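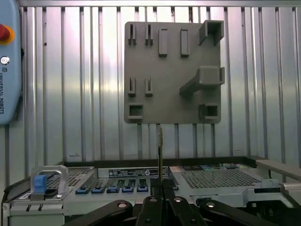
Page 2 of 29

Home | Blog | Allotment | Walks | Get in touch

I've finally sorted the shed! Well, one end of it, which after four winters of shoving things in and shutting the door quickly feels like a proper achievement. I gave up most of July to it and I've got the scratched shins to show for it.

The trouble started when we moved from Edet to Skudthorpe and everything that had lived in a garage had to live in a shed instead. I'd promised myself I'd go through the boxes before the move (ha) and of course I didn't, so they all came along with me, including one full of jam jar lids and another with nothing in it but bits of hose. I have bought the same size of hose connector three times. I found all three in the same biscuit tin.

So the first job was dragging the whole lot out on to the grass, starting at 7am before it got too warm, and by lunch it looked like a very poor car boot sale. I made piles: keep, give away, tip, and a fourth one I called "hmm", which got bigger and bigger until I had to have a cup of tea and be strict with it. Most of hmm went to the tip at Plaston. The two deckchairs stayed. They need new canvas and I do know how to do it, I just haven't yet.

What has made the most difference is getting things up off the floor and on to the walls. I'd always thought of shed walls as something to lean a rake on! Now the hand tools each have a place, and if the little trowel isn't hanging up then I know it's out in the bean bed and I can go and get it before it rains. I did buy one big set of shelves from the hardware place in Privholm, and getting that home on the back seat with the windows down is a story for another post.

Seeds are still a muddle. I've got them in an old cutlery tray at the moment, sorted by month of sowing, but the packets are all different sizes and the beetroot keeps sliding in with the sweet peas. If you've got a system that works for you please do leave it in the comments, because I've tried envelopes and I've tried a photo album and I went off both.

Next up is the other end, where the mower lives, and the paint tins, which I'm dreading. There's a dark green in there that I think came with the house. I might do the door with it if it hasn't gone solid.

Shared 29 times | 4 comments

Older posts | Newer posts | Back to top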